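The Desk Drawer
2022-02-09

Why I went back to a paper planner (and what I changed in it)

I've been promising to write this one since December, when I mentioned in passing that I'd given up my phone calendar and got more mail about that one sentence than about anything else I wrote all year. So many of you asked the same things – which planner, which pen, don't you miss the reminders, what happens if you lose it – that I started saving the questions in a folder and hoping I'd get to them over the holidays. I didn't. I spent the holidays eating leftover pie and re-reading mysteries. But the planner and I have been together for a while now, and I feel ready to talk.

First, the thing itself. It's a Nestier, the weekly one with the dark green cover, and I picked it mostly for the size. It fits in the pocket of my winter coat if I push a little. I'd looked at the Böttcher too, which has nicer paper by a mile, and if you write with a fountain pen you should probably stop reading and go get that one. The trouble is that it's heavy. I carried one for a few days and my bag strap was digging into my shoulder before I'd made it to the bus. A planner that stays home on the desk is a lovely thing, but I need mine when I'm standing at the dentist's counter being asked if mornings work for me.

The layout is the week on the left and a blank page on the right. I thought I'd hate the blank page. I'm a person who likes a box to put things in! For the first couple of weeks I left it empty every single time, and it made me feel guilty, like a gym card. Then one evening I wrote a grocery list on it because the real list was under the cat, and that was the end of the guilt. Now the right page gets everything that doesn't belong to a day: lists, the name of a paint color, a song I heard in a store, what I want to say on a phone call I'm dreading. By the end of the week it looks terrible and I love it.

Now, the pen question. I tried four or five and I'm not going to pretend there's a science to it. Gel ink smears for me (I'm left-handed, so everything smears for me). Pencil was fine until I flipped back a month later and found it had rubbed into a gray cloud. What I use now is a plain ballpoint from the jar by the phone, and when it dies I take the next one out of the jar. A reader wrote to tell me she uses seven colors, one for each member of the household plus the dog. I admire that very much and I know I'd have lost three of them by lunchtime.

What about reminders? I do miss them a little. I missed one library due date and one call with my sister, who was nice about it, and I was late putting the trash out more than once. What helped was picking two times to look at the thing: once while the coffee is brewing and once right after dinner, before I sit down. If I sit down first, forget it. I also started writing things on the day before as well as the day, so a haircut shows up as "haircut tomorrow" and then again as "haircut." It's double the writing, but it's the kind of writing you can do while you're on hold.

And I still set an alarm on the kitchen timer for anything involving the oven. I'm old-fashioned, I'm not reckless.

Several of you wanted to know about losing it. I haven't yet, knock on wood. I did leave it at a coffee shop for an afternoon, and it was sitting behind the register when I went back. I've since written my phone number inside the front cover, big, and nothing else. No address, no door codes, nothing I'd mind a stranger reading, apart from some fairly frank remarks about a neighbor's wind chimes. Once a month I take a picture of the next four weeks with my phone, so if it does go missing I'd at least know when the car is due in the shop.

The part I didn't expect to care about was the looking back. My phone calendar went back years and I never scrolled through it, not once. With the paper one I find myself flipping back all the time, usually when I'm supposed to be writing down something else. I can see the week I had the flu, because there's hardly anything on it and the handwriting slopes downhill. I can see the week I was excited about the new curtains. There's a soup stain on the first week of December and I remember the soup (lentil, too much cumin).

A few changes I've made, for those of you who like the nuts and bolts:

I clipped the bottom corner off every page that's finished, so my thumb goes straight to the current week. Some planners come with perforated corners for this. Mine doesn't, so I use nail scissors, and I've stopped caring that the cuts are crooked.

I taped an envelope inside the back cover for stamps, receipts and the little appointment cards that otherwise live at the bottom of my bag forever. Use wide tape. The skinny kind gave up on me in a week.

I put a rubber band around the whole thing. I'd bought a proper elastic strap, the Destex one that's supposed to slide over the cover, and it was so tight the cover started curling up at the edges like old toast. The rubber band came off a bunch of broccoli. It does the job and I have a drawer full of spares.

And I stopped writing down chores I do anyway. I used to put "dishes" on every day so I could cross it off. It felt great for a while, then it felt like padding. I'm going to do the dishes. I'd rather save the line for something I might really forget.
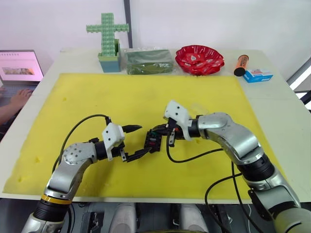 The one thing I haven't solved is sharing. When it was all on the phone, everyone in the house could see everything, at least in theory. In practice I was the only one who looked, and I'd still get asked at breakfast what we were doing that night. So I bought a wall calendar, the big Ulo one with the squares you can fit a whole sentence in, and hung it next to the fridge. Anything that affects more than one person goes on the wall as well as in the green book. It's been going better than I thought it would. People write on it! Not always usefully (someone has put "pizza???" on every empty evening through the end of the month), but they're writing on it, and I've only been asked what we're doing tonight twice since we hung it up.

Copying from one to the other is a chore, I won't lie. I do it on whatever evening there's something good on the radio. It takes me 15 minutes if I don't stop to flip backward and look at old soup stains, and a good deal longer if I do.

Would I tell you to switch? I don't know. If you've got a job where people drop meetings on your calendar all day long, I can't see how paper would keep up, and I'd never tell a parent with kids on three different teams to go without something that beeps. But if your days are more like mine – a few appointments, some errands, a lot of things you mean to get around to – it might be worth trying for a month. You don't have to buy anything fancy. One of you wrote in to say she'd been using the back half of an old school notebook, with the dates penciled in along the edge, and that it was the longest she'd ever stuck with a planner of any kind. I thought that was great. I almost wish I'd started that way, before I spent an hour in the store opening and closing covers.

Speaking of which, if you do go shopping, open the thing flat on the counter before you pay for it. So many of them won't stay open by themselves, and you'll be writing with one hand and wrestling with the other for a whole year. Check that the weekend gets as much space as the other days, too. I can't understand the ones that squash both days into one little box at the bottom. When do they think I'm doing my errands?

Next time I want to get into address books, which I know sounds like a very small subject, but I have three of them on the go and they don't agree with each other. If you've found a way of dealing with people who move a lot (pencil? sticky labels? little cards in a box?) please write and tell me. I read everything, and I answer when I can, usually during the coffee.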